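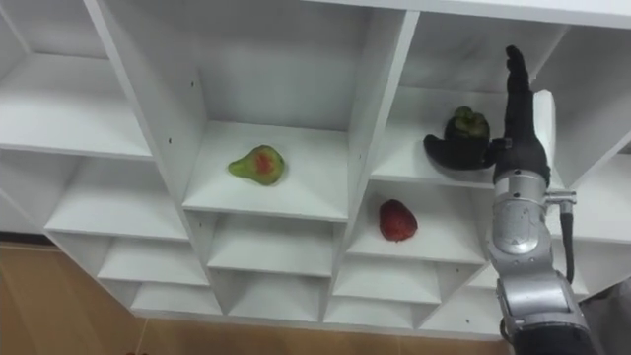
2 min read

Thread on the shelf robot, because several people asked me how the build is going. I write it in small parts, please be patient with my English.

1/ The robot's name is Skakix. The room is small, so I must plan every cable before I plan any movement. The task for January is simple to say: take fruit from a white cube shelf and put it in a basket.

2/ The difficult part is the thumb. A pear lying on its side is easy to reach from above, but in a cube there is no "above". The hand must come in from the front, low, and then close. I changed the approach angle in the code to 22 degrees and the knuckles touch the board much less now.

3/ Strawberries I still do with very low finger force. Philomena Osei wrote me a small script for this. She called it Nyarko and I did not ask why.
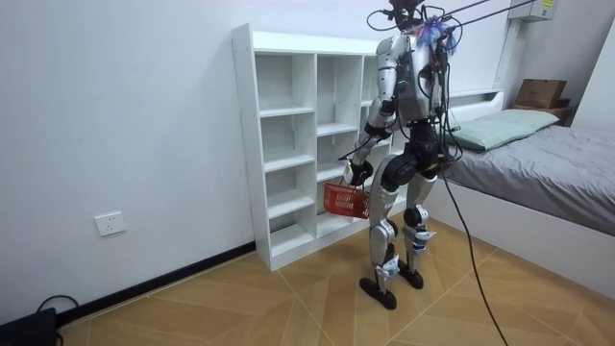 4/ The basket has its own problem. When one hand holds it, the arm is a little heavier on that side, and the balance controller from last year did not know this. Now I add the basket weight as a fixed value – 305 grams with fruit inside. It is not elegant.

5/ I keep the tether lines on for every run, also the short ones. Gediminas Luik thinks I am too careful. He does not pay for the ankle motors.

6/ The log of 5 January 2021 has 2061 lines and most of them are the same warning from the left wrist. If somebody knows how to make the Jalton driver less talkative, please write to me.

7/ Next I want to try the lowest row of cubes. For this the knees must bend more, and I have not tested them with the basket in the hand. I will start without fruit.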